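Ticket 1801 – sleeve and floor cable rules, hand rig, Plenham site
Opened by: Jolán Vida
Assigned: Laurier Lemieux
Priority: normal (was high)
Status: waiting on sign-off

Apr 27, 2026, 08:50 – Jolán Vida
Wrist rotate stopped with a torque fault twice this morning, same pose both times, fingers pointing down. Reset cleared it. No damage I can find. Raising it because the working rules say two faults in one shift = ticket, and also because I can't tell from the rules whether the sleeve should be on for this job or not. Section 4 says "covers fitted during all powered motion". The Histum sheet says covers off for anything past half rotation. Which wins?

09:15 – Laurier Lemieux
Site rules win over supplier sheet unless there's a signed exception. Is there one? Check the Fülöp folder, the February exceptions went in there.

09:40 – Jolán Vida
Checked. One exception, for the gripper rig only. Nothing for the hand.

09:55 – Laurier Lemieux
OK then sleeve stays on. Please don't run it bare while this is open. Can you send the log and say how the sleeve is fixed at the top end? Tape, strap, anything.

10:30 – Jolán Vida
Log attached. Strap at the top, nothing at the bottom end, it just sits where it sits. Torque climbs for 300 ms then trips. Limit is set to 1000 in the config, whatever units that is, the file doesnt say. Another thing for the rules imo – units in every config file.

11:05 – Serena Lo Presti
Units: agree, will add. On the torque, my guess is fabric bunching under the strap and dragging when the wrist turns. We had it on the Drivbridge arm. Slacken the strap one notch, turn by hand with power off, see if it rubs.

11:50 – Jolán Vida
Did that. Rubs less by hand. Powered run at low speed, full job, no trip. Repeated at normal speed, no trip. Not calling it fixed after two runs.

12:10 – Bahman Fallahi
Joining as I do the floor checks. Separate point but it belongs here. Rule 7, loose cables inside reach. Current wording is "avoid where possible" and everyone reads that how they like. I want it to say: no loose cable on the floor inside reach during powered motion, clip it or cover it, and if it can't be clipped then low speed only and write it on the sheet.
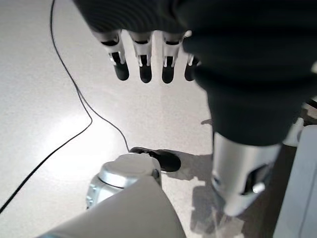

Also want a line about what the person starting the run has to look at first. At the moment it's "visual check", which means a glance. Proposed: sleeve edge clear of the finger joints, nothing of the fabric in the wrist gap, cables, then the stop button. In that order, out loud if two people are in.

13:20 – Laurier Lemieux
Fine with the cable wording. "Out loud" might get pushback from nights but leave it in. Serena, does low speed have a number in the rules?

13:35 – Serena Lo Presti
No. It just says low. I'll take the setting off the rig and put it in, with teh units this time.

14:45 – Jolán Vida
Nearly a full afternoon list to run, so will keep logging. Strap one notch slacker, marked with pen so it goes back the same way after washing. No faults so far.

15:10 – Laurier Lemieux
Dropped to normal. Draft of section 4 and rule 7 sent to Orsolya Illés for sign-off. Until she's replied: sleeve on, slack strap, low speed for anything with the fingers down, any trip goes on this ticket and not a new one.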